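Projects > Year 2 > Design and Colour > Reports

November
By Vesna Vidmar

Naming Greens: How People Describe One Colour in Everyday Words

Introduction

My project looked at how people in Grirkdale name shades of green. I chose green because my family argued over the colour of a front door for most of a summer. My mother called it sage and my uncle called it grey. I wanted to find out how often people agree, and whether it depends on the shade.

Method

I made 14 painted cards, each a different green, using matt emulsion from tester pots. Each card got two coats and was left overnight. I took the cards to the library, the market hall and the Anier community centre. People looked at one card at a time near a window and said the first name that came to mind. I wrote down the exact words, including spelling when someone insisted on it.

In total 196 people took part. I did not ask for ages, only whether the person painted, sewed or decorated as a hobby or for work. The market hall was the busiest place but the light there was poor after three in the afternoon, so I stopped early.

Results

Dark greens were the easiest. Most people said "bottle green" or "forest green" and did it quickly. Pale greens got the widest spread of names, from "mint" to "hospital". Yellow-greens were usually named after food — lime, pea, apple, and once "old guacamole".

The hardest group was the strong greens that lean slightly towards blue. People hesitated here and often changed their answer. Mint and emerald were both used for the same card, although they are supposed to be a long way apart. One woman said mint was for anything clean looking, however bright it was.

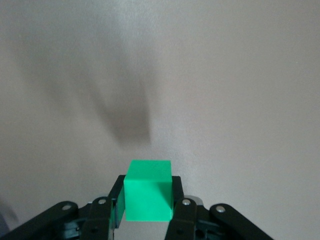
Fig. 2. A bright green cube between mint and emerald. The top face is more brightly lit than the front.

Light made a difference too. When I tilted a card away from the window, some people gave it a new name, usually a darker one. I had not planned to test this and only have notes from the last session, so it is not in my main table.

People who painted or sewed used more names than the others, but they did not agree with each other any more often. A retired sign painter, Mr Vukadinović, gave every card a paint maker's name and then told me which ones fade.

Problems

Tester pots are not a very good source of colour. The Nultora pots dried darker than the labels, and I had to repaint 2 cards. I also forgot to change the order of the cards at the library. The first card may have affected what people said about the next one.

Next steps

I would like to repeat the test indoors under one lamp, with a new order for each person. I would also add a few blues, as several people wanted to call the last card turquoise and asked where the blue ones were.

3 comments | 11 shares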